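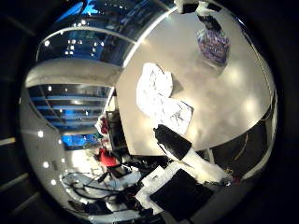 Week 4 handout: Pricing the whole station

Course: Planning and Paying for Small Automation
Instructor: Bożena Jabłońska

Welcome back, everyone. Last week we talked about how to read a supplier's quote, and I promised that this week we would get to the part of the budget that people tend to leave blank until June, when it comes back and bites them. So please have your draft spreadsheet open while you read, and a pencil handy too if you are like me and think better on paper.

1. Start with the job, then go shopping

Suppose your job is clearing small things off a table: a crumpled sheet of paper, a shiny little wrapped package, whatever comes along. It sounds like the cheapest job in the world, doesn't it? And yet it asks a lot of your money. Crumpled paper is light and has no fixed shape. Glossy wrapping throws back the ceiling lights and can be hard for a camera to make sense of. A gripper that does beautifully on wooden blocks may do poorly on both, and you want to find that out before the purchase order goes through.

Write down, in plain words, what will be picked up, from what surface, and where it has to go. One short paragraph is plenty. Send that same paragraph to every supplier so that the quotes you get back can be laid side by side.

2. The four lines of the budget

I like to sort everything into four lines, and I have been doing it this way for so long that I can't really think about a station any other way.

Line A, the arm and its controller. It is the number everybody quotes at dinner. It is also the number that moves least once you have chosen a size.

Line B, the hand. Gripper, finger pads, brackets, wrist camera. Always ask whether the bracket is included! I have seen perfectly good quotes from careful people with a gripper, a camera, and no way at all of joining one to the other. Finger pads are a wear part, so they belong partly in your yearly costs as well.

Line C, the table and the room. The tabletop, its height, the lighting, power outlets, network, and cable management. I'll come back to cables in a moment because I have feelings about them.

Line D, people and time. Setup, training, and the hours when the arm stands still while somebody works out why.

For our class exercise, use a total of 100 units so that we don't get tangled up in currencies. Put your own guess against each line before you look at your neighbor's. Most first drafts come in with Line A far too heavy and Line D close to empty, and that's fine, that is what first drafts are for.

3. Cables, and why they get their own section

Walk around any working robot station and look down. You will very likely find black cables crossing each other over the floor, and perhaps one stray in a different color hanging in the dark under the table. Every one of those was somebody's purchase, and every loop is something a shoe or a chair wheel can catch.

Put these in your plan from the beginning:

- Longer cables than you think you need (measure along the path the cable will really take, up and over and back down)
- Floor covers wherever people walk
- Clips or trays for the underside of the table
- Labels at both ends
- One spare of each type, kept in a drawer that everyone knows about

None of this is expensive next to the arm. Forgetting it, though, can cost you a whole afternoon at a time, and those afternoons come out of Line D.

4. Light and surfaces

A smooth, pale tabletop is a pleasant thing to work at, but it will carry soft bright patches from the lamps overhead. Large windows and glass ceilings change through the day as well, so if your room has them, visit at 9 in the morning and again at 4 in the afternoon before you settle on a camera. Blinds, a matte mat, or a lamp of your own on a stand are all modest items, and I would rather see them in the plan from the start than squeezed in later out of the coffee money.

5. Our two practice quotes

In your packet you have quotes from Trustine and from Fullum for the same table-clearing station. Read them with a pencil and mark each item A, B, C, or D. A few hints:

- Trustine lists the hand as one lump sum. Write down the questions you would send back.
- Fullum offers 300 hours of support. Check what counts as an hour, and who decides.
- Only one of the 2 quotes mentions spare finger pads.

If you finish early, try the Sostow lease sheet and work out at what point leasing would cost you more than buying. The Xiong chapter on running costs will help you there, especially the worked table near the end.

6. For next time

Bring your one-paragraph job description, your four lines filled in, and a rough floor sketch with the table, the outlets, and every cable drawn as a line. Stick figures are very welcome. If your numbers don't add up yet, bring them anyway and we'll go through them together, and I will bring the big roll of paper so we can spread out.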